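Put the Bins Back

The city of Casgate took the trash cans out of its downtown parks in December. I still walk through those parks most mornings, and I think the decision was a mistake that should be reversed.
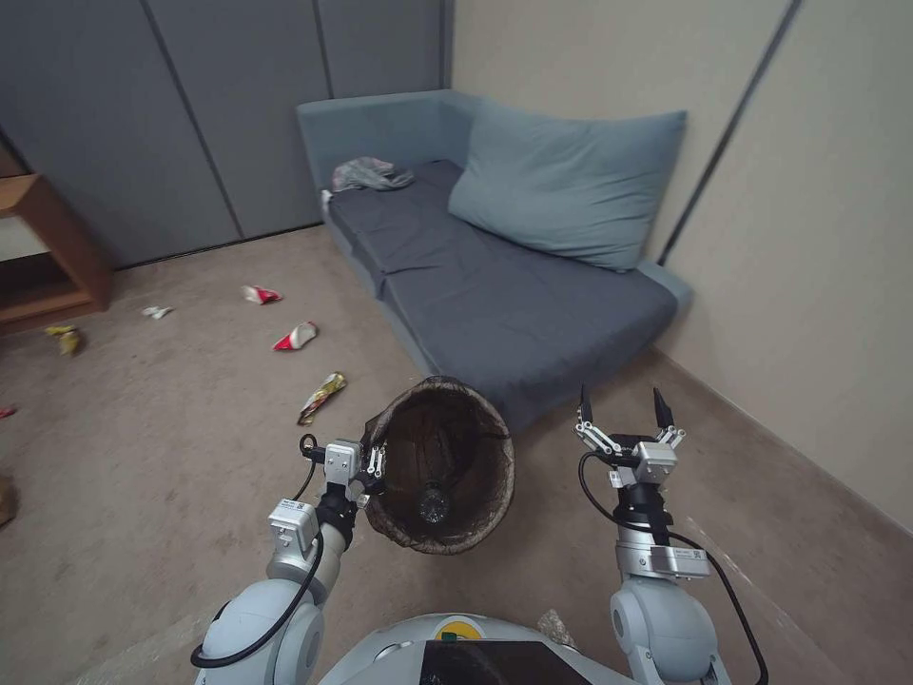

A small dark bottle at the bottom of a woven wastebasket.

The argument for removal is well known by now. Cans cost money to empty. They overflow, they smell, and they attract rats and gulls. If there is no can, the thinking goes, people will carry their trash home and the city can spend the money on something else. Signs went up at the park entrances asking visitors to take their litter with them.

I don't think the people who made this choice were careless. National parks and hiking trails have asked visitors to pack out their trash for a long time, and most hikers do it. But a hiker has a backpack and a car at the trailhead. A person eating a sandwich on a bench at lunch has a greasy wrapper, a paper cup with an inch of coffee in it, and an office to get back to. Those are different situations and the same rule doesn't fit both.

I live next to the smaller of the two parks on Durrani Street. Before December it had 3 cans, one at each gate and one by the playground. Now the bags of dog waste end up hanging on the fence at the north gate. The planters outside the pharmacy are full of cups. The owner of the pharmacy, Pramila Vashisht, empties them herself before she opens, and she told me she pays for an extra pickup each month to cover it. So the cost of the cans has not gone away. It has moved from the city budget to a woman who sells cough syrup.

This is my main objection. A trash can is a cheap public service that works for everybody who passes it. When it is removed, the work gets handed out unevenly. Shops near the park do more of it. People who live on the edge of the park do more of it. Anyone who bends down to pick up someone else's bottle does more of it, and the person who dropped the bottle does the same amount as before, namely none.

A second objection has to do with who uses parks the most. Parents with small children are there for hours and produce a lot of trash, some of it diapers. Older people sit there in the afternoon. Delivery riders eat there between orders. Telling them to carry everything home is easy to say from an office with a basket under every desk. I have worked in offices like that. I never had to take more than two steps to throw away an apple core, and I was never told that the basket was encouraging me to make garbage.

Supporters of the policy point out that the old cans were often overflowing, and they're right. On summer weekends they were a mess by four in the afternoon. But a can that overflows is telling you it is too small or isn't emptied often enough. We don't take out a bus stop when the bus is full. The fix is a larger can with a lid, and a second pickup on the busy days.

Esben Ketilsson, a neighbor who disagrees with me about most of this, says that people should simply behave better. I agree that they should. I also think a city has to be run for the people who live in it now. Most of them will walk a short way to use a can if they can see one. Very few will carry a dripping cup for 29 blocks -- I counted, that is the distance from the park to my sister's apartment -- and I'm not sure I would either.

There is talk of a trial in the spring, with cans put back at the playground only. I would go further and put them back at every gate, with lids, and leave them there for a full year before anyone decides anything. Keep the signs too, if people like them. And someone from the city should stop by the pharmacy on Durrani Street before it opens and have a look at the planters.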